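Início | Sumário | Capítulos | Glossário

Capítulo 3
Superfícies e revestimentos interiores

A escolha de um revestimento começa pelo uso do compartimento. Uma parede de cozinha recebe gordura, vapor e lavagens frequentes; a de um quarto raramente é tocada. Neste capítulo estudam-se a tinta, o reboco e o ladrilho, e as juntas entre eles.

O encontro de dois acabamentos deve ser decidido em projeto. Quando uma parede lisa e escura termina junto de ladrilhos bege e creme, uma linha vertical nítida basta para separar as duas zonas — desde que os suportes estejam bem desempenados.

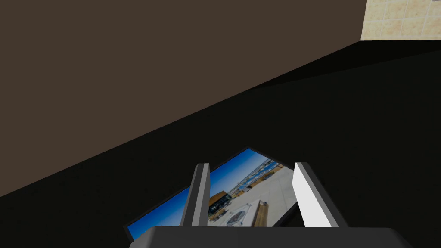 3.1 Preparação do suporte

Antes de assentar o ladrilho, o suporte tem de estar limpo, firme e seco. Verifica-se a planeza com uma régua e corrigem-se as depressões com argamassa. As tintas escuras denunciam os defeitos do reboco — convém lixar a superfície entre demãos.

Relacionados
Capítulo 2: Argamassas e rebocos
Caso de estudo: Casa Khumalo
Nanami Wada: A cor nos espaços interiores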